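3.2 Container Contents and Sorting Practice

The household study followed 61 homes in the town of Plunden through a single season of sorting. Each home received open bins for the temporary storage of dry packaging and was asked to place them wherever packaging was usually opened. Participants were given no instructions about how full a bin should be before it was emptied. The purpose of this part of the work was to learn which materials people set aside together, and at what point a mixed bin became difficult to sort by hand.

Earlier work by our group (Lüthi, the Andance survey) relied on written diaries. Diaries gave a fair account of bottles, cans and boxes but tended to leave out thin film and single sheets. Participants who were asked about this later said that such items did not seem worth writing down. For the present study we therefore examined the bins themselves, and recorded film and flat sheet material as separate classes even when only one piece of each was present. A typical low-fill case of this kind is given in Figure 4.
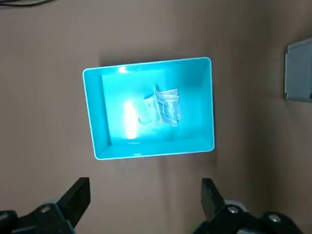

Figure 4. Open turquoise bin holding a flat, pale sheet and a crumpled, translucent plastic bag.

Low-fill bins of this type raised two practical questions. The first concerned overlap. In Figure 4 the bag lies partly over the right side of the sheet, and coders had to decide whether items in contact should be treated as one deposit or two. We coded them as two in every case, unless one item was fully enclosed by the other. The second question concerned the class of the sheet. Paper and thin board can look much alike inside a strongly colored container, and the coding guide allowed the combined entry "paper or board" where the material could not be settled by eye. The same rule was applied to clear film, which was entered without reference to its former use.

In total, 2720 deposits were coded under the Rikex scheme. Film was the class on which coders disagreed most often, chiefly over whether a bunched bag should be entered as one piece or several. After a review meeting in September, the guide was changed so that a continuous mound of film counted as one piece. Deposits coded before that date were checked again by Aurelia Lüthi, and 14 entries were corrected.

The color of the container also affected the work. Pale and clear materials take on the tint of the bin around them, and glare on plastic surfaces can hide edges and print. Coders were asked to judge material by shape and folds first and by color second. Section 3.3 describes how these rules were applied to bins filled above the halfway line.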